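Product Review: Tonine Linen Cart, Standard Model
Thibodeau Residence Services, Housekeeping and Laundry Office

Purpose of this review

The Housekeeping and Laundry Office reviews equipment before it is added to the approved purchasing list for the residence halls. This review covers the Tonine linen cart in its standard size. The cart was requested by the floor supervisors in the east building, where the present carts have reached the end of their useful life. It was compared with the Gosska cart now in general use.

The review was prepared by Yasmine Helmy, with testing on the floors arranged by Tarek Soliman. Comments from the night staff were gathered by Said Ragab.

Description of the product

The Tonine is an upright cart with a steel frame, three fixed shelves and a removable canvas bag at one end. It is supplied flat and must be put together on site. The package contains the frame, the shelves, four casters, the bag, a push handle and a printed instruction sheet. All tools needed for assembly are included except a rubber mallet, which the instruction sheet mentions only on its last page. Departments ordering the cart should have a mallet on hand before opening the box.

Assembly took one person a little under an hour. The side panels are marked left and right, but the marks are on the inside face and cannot be read once the first shelf is in place. One of the two carts supplied for review arrived with a caster missing its locking washer. The supplier sent a replacement without charge.

Conditions of the test

Two carts were used on two floors of the east building over 13 weeks, ending in May. The upper floor is carpeted throughout. The lower floor is vinyl tile with a raised metal strip at each fire door. Staff were asked to load the carts as they normally would and were given no special instructions. The carts were stored overnight in the service rooms beside the elevators.

Movement and handling

The Tonine rolls easily on tile, even with a full load of sheets. The front casters swivel and the rear casters are fixed, so the cart holds a straight line well in a long corridor. Turning in a tight space takes more effort. Several attendants found it simpler to pull the cart backward out of the service room than to turn it around inside.

On carpet the cart is heavier to start than the Gosska, although once moving the difference is small. The door strips on the lower floor caused some trouble in the first weeks. Mostafa Ramadan, who supervises that floor, asked staff to cross the strips at a right angle, and there were few complaints after that.

The push handle is set at one height and cannot be adjusted. Shorter members of the staff reported that it sat too high when the bag was full. The manufacturer offers an adjustable handle on its larger model only. This office considers that a significant omission.

The brakes are foot operated and act on the rear casters. They hold firmly on tile and on the loading ramp. The pedals are small, and the left pedal on one cart had to be pressed twice before it would catch.

Shelving and capacity

The shelves are deep enough for folded bath sheets laid lengthwise. The middle shelf has a raised lip on all four sides, and small items such as washcloths and bath mats stayed in place during use. The top shelf has a lip on three sides only. Stacks placed near the open side tended to slide when the cart crossed a door strip.

A standard floor load of sheets, pillowcases and towels fits on the cart with space left on the lowest shelf. The Gosska cart requires a second trip for the same load. For the upper floor, where the linen room is at the far end of the corridor, this saved a noticeable amount of walking in the morning hours.

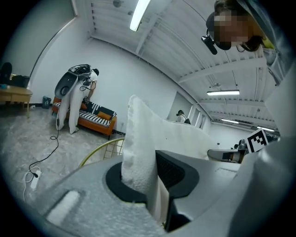

The canvas bag is attached by six snaps and is intended for used linen. It is generous in size and stands open without support. The snaps are stiff when new and loosen to a reasonable degree with use. The bag may be machine washed, but it should be dried on a line. One bag was put through the dryer by mistake and no longer reaches the two outer snaps. Replacement bags are sold separately.

Cleaning and upkeep

The shelves wipe clean with ordinary detergent. Dust and thread collect around the caster stems, and these should be cleared every two weeks. The frame finish chipped at the lower corners where the carts met the door frames. Rubber corner guards from the Tarka range fit the Tonine with light trimming and are recommended for any building with narrow service doors.

No shelf bent or came loose during the test. Two of the bolts on the push handle needed tightening once.

Comments from staff

Day attendants preferred the Tonine by a clear margin, chiefly for its capacity. Night attendants were less favorable. Their rounds are shorter and their loads lighter, and they found the cart larger than they needed. They also noted that the casters make a low rattle on tile when the cart is empty, which can be heard in the rooms closest to the elevators after 10 p.m.

Abdelilah Filali of the linen room asked that any new cart leave enough clearance to park two side by side under the folding counter. The Tonine does not. It is taller than the Gosska and must be stored against the wall.

Findings

The Tonine linen cart is approved for daytime use on floors with a full linen load. It is not recommended for night rounds, or for service rooms in which carts are stored under a counter. The Gosska cart remains on the approved list for those purposes.

Departments ordering the Tonine should request one spare bag per cart and a set of corner guards at the same time. Orders totaling more than 3,000 dollars require the signature of the building manager and should be sent to this office before they are placed. Carts already in service need not be replaced until they fail inspection.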